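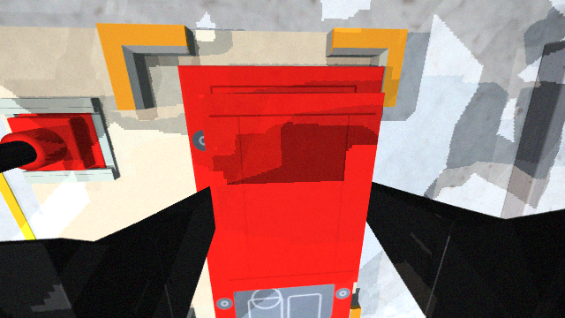 Red module with raised front panel and a groove just below its top edge.

Vidanel wall storage: a year in a small hallway

I bought the Vidanel starter set last November, when we finally gave up on the old coat stand. Our hallway is narrow and has one usable wall, between the front door and the meter cupboard. Everything has to go on it: coats, keys, post, the dog lead, two school bags and whatever came in from the car.

The set is a steel rail, 108 cm long, with hooks, a shelf and two letter trays that hang from it. You can buy more pieces later, and I have. I paid for all of it myself.

Fitting

The rail goes up with four screws. The ones supplied are fine for brick but the plugs are poor, and two of them spun in the hole. I swapped them for a better sort from the hardware shop and had no more trouble. On plasterboard I would want proper cavity fixings from the start. The paper template tore when I peeled it off, so mark all your holes before you move it.

Allow an hour. The leaflet says 15 minutes, which might be true if you already own a drilled wall.

In use

The hooks are the best part. They slide along the rail and stay where you leave them, even under a wet winter coat. The children can reach theirs if you fix the rail a bit lower than the leaflet suggests - I put ours level with the light switch.

The shelf is shallower than I expected. It takes gloves and a bowl for keys, but a bike helmet hangs over the front. The letter trays hold A4 envelopes upright and anything bigger flops out.

The finish has worn reasonably well. There are scratches on the rail where the hooks run and a chip on one corner of the shelf, which was my fault. It wipes clean with a damp cloth. The white end caps have gone slightly yellow on the side nearest the door.

Compared with the others

Before this I had a Riltus rail in the flat. It was cheaper and the hooks were fixed, so the gaps between coats never suited us. Riltus does sell a deeper shelf, and if bags and helmets are your main problem I would look there first. I also tried Willano's stick-on hooks on the back of the door. They held scarves for a while and then took the paint off.

Extras and price

Spare hooks come in packs of three and cost more than they should. I sent one pack back for being the wrong colour and the refund took around three weeks. The replacement was right.

Good: sliding hooks, solid rail, easy to add to.
Less good: wall plugs, shallow shelf, price of spares.

Four out of five. I am going to put a second rail in the back porch before the winter, this time without the trays.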